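Section 4: Fitting and joining the worktop panels

Read this section through before opening the panel cartons. The Grilby worktop comes as two or more panels that meet on top of the base units. Once the adhesive has been applied you have 16 minutes to bring the panels together and tighten the connectors, so have all the tools within reach first.

4.1 Before you start

Leave the panels flat in the room overnight with the cartons slit open at both ends. Do not lean them against a wall. A panel stored on edge in a cold garage can bow slightly, and a bowed panel will not close properly at the joint.

The base units must be fixed to the wall and leveled as described in Section 3. Check again with a long level laid front to back and side to side. Correct any error at the adjustable feet now, as they are hard to reach with the worktop on.

You will need:
Joint adhesive (one tube per joint, supplied)
Panel connectors and the flat wrench from Bag C
Masking tape
Two clamps with padded jaws
A plastic scraper
Clean cotton cloths
180 grit sanding block

CAUTION: Longer panels need two people. Lift by the underside and never by the cut edge, which chips easily before it is sealed.

4.2 Dry fit

1. Place the first panel on the base units and push it back until it touches the wall. If the wall is uneven, mark the high spots in pencil and trim the back edge.
2. Place the second panel and slide it toward the first until the edges meet.
3. Run a fingertip along the whole joint. The two surfaces should feel level from front to back.
4. If one side stands higher, slip one of the thin plastic shims from Bag C under the lower panel, close to the joint, and check again.
5. Turn the connectors finger tight from below and confirm that each one lines up with its recess. Then loosen them and draw the panels apart by a hand's width.

Note: Panels from different production batches can vary a little in shade. The batch code is printed on the underside. If the codes do not match, compare the panels by daylight before going any further. Sampaio dealers will exchange a panel that has not been cut or glued.

4.3 Making the joint

1. Wipe both edges with a dry cloth. Do not use water or household cleaner.
2. Lay masking tape along the top of each panel, set back slightly from the edge.
3. Run one continuous bead of adhesive along the upper third of one edge. Do not apply adhesive to both edges.
4. Push the panels together by hand until a thin line of adhesive rises along the full length.
5. Tighten the connectors a half turn at a time, starting at the back and working forward. Check the surface with your fingertip between turns.
6. Take off the excess with the plastic scraper, then peel away the tape while the adhesive is still soft.
7. Fit the clamps at the front edge and leave them overnight.
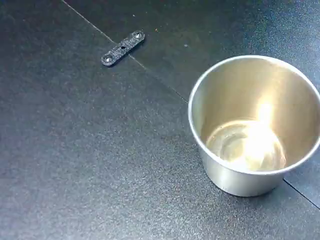

Fig. 4-2. Panel joint on a charcoal-gray top. A faint line remains where the panels meet.

A fine line at the joint is normal and is not a fault. It tends to show more on dark finishes and in light that falls from the side. A gap that catches a fingernail is a fault. Loosen the connectors at once if the adhesive is still soft, clean both edges, and start again with a new tube.

4.4 After the adhesive has set

Remove the clamps. If a cut end will stay exposed, smooth it lightly with the 180 grit block, stroking downward only, and apply the edge sealer from Bag D. Keep the block away from the top face – scratches in the matte finish cannot be polished out.

Wait one full day before cutting the sink opening (Section 5) or putting anything heavy on the joint. A sink or cooktop opening must never cross a joint.

CAUTION: Do not stand or kneel on the worktop at any time, even when fitting wall cabinets above it.

4.5 Spare parts

Adhesive tubes and Bag C can be ordered separately from the Prukport parts counter. Give the batch code and the finish name when ordering. Opened tubes cannot be kept for later use.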